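Esperanza Halvorsen has directed 19 plays, and she says she has sat through the second act of most of them in the lobby. "I know how they end," she says. "It saves me getting upset."

We are in the upstairs bar of the Jatton, the old feed store in Cladov where her new production opens Wednesday. The bar sells two kinds of wine, red and the other one. Halvorsen has ordered tea and is letting it go cold while she complains about chairs.

The play is "Ackermann," a family drama by Lilla Antal in which a father and son spend an evening failing to sell a piano. They are played by Kálmán Virág and his real son, Dénes. 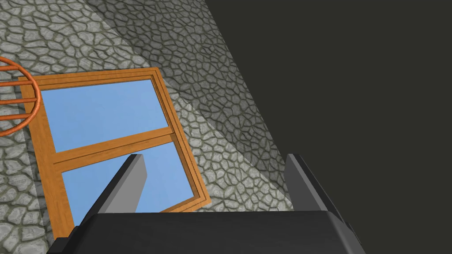
Was it hard to direct a real father and son?

They were polite to each other for a week, which was useless, and then Dénes corrected his father's pronunciation of "mortgage" and everything got much better.

"After that I mostly stayed out of the way," Halvorsen says. "Kálmán thinks rehearsal is where you find out what the other actor is doing wrong. He was like that at Davden too, when we were both too young to be paid."

Antal's script first came to her at a length she describes as "a weekend." It has lost about 70 pages, and the writer has forgiven her for most of them. There is one speech in the first act, on the tuning of pianos in damp houses,
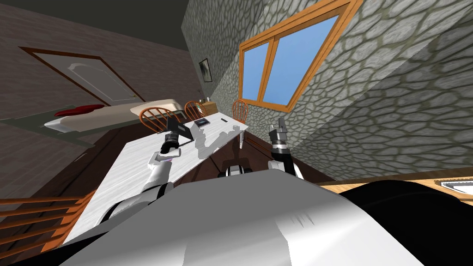
that Antal would not give up, and Halvorsen now admits it gets the biggest laugh of the night. She doesn't sound pleased about it.

The Jatton has 687 seats, a lot for a play with two people and no songs. Halvorsen wanted the balcony closed. The house manager, Njål Isaksson, wanted it sold. "Njål won," she says. "He has the keys."

She has told the actors to speak up and has asked for the heating to be switched off during the quiet parts – it knocks, apparently in time with nothing. 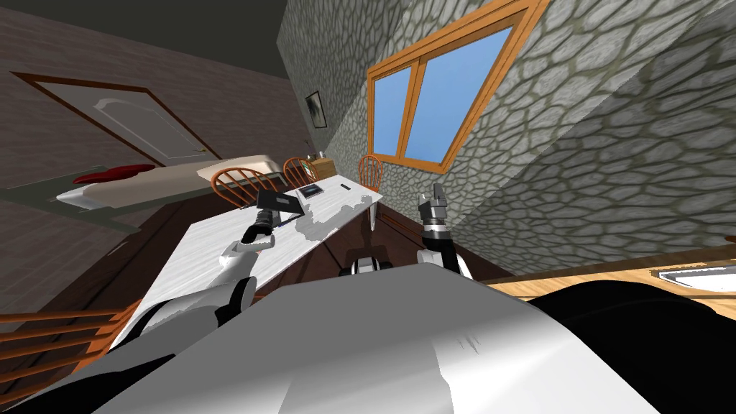

"Ackermann" opens Wednesday at the Jatton, Cladov.

I ask whether she will stay in her seat this time. She looks at the tea. "There's a bench by the coat check," she says. "You can hear the laughs from there, and if there aren't any you're already next to your coat."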